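Corinne Dunleavy
Okay friends, moving thoughts, because I've now hauled my whole life from Clellum to Trumstead and I have opinions (so many opinions).

Books go in SMALL boxes. I had 319 of them and my back still remembers May.

Write the room on two sides of every box, please. Gus Mahmoud taught me that one and I will love him forever for it!

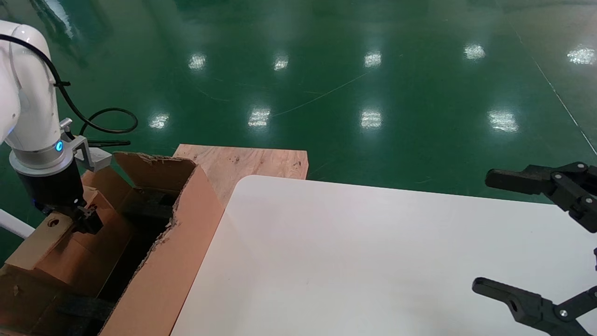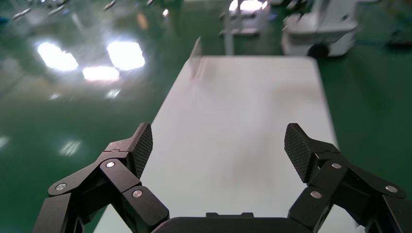 A torn-up cardboard box, then the long white table and green floor.

Pack the kettle last, and the mugs with it, and maybe a packet of cookies for whoever is helping you carry the couch.

I paid $42 for fancy tape and the cheap roll held up just as well, so there you go.

Anyway, the spare room is still a mountain. Tell me your tips, I'm reading every single one tonight with my tea.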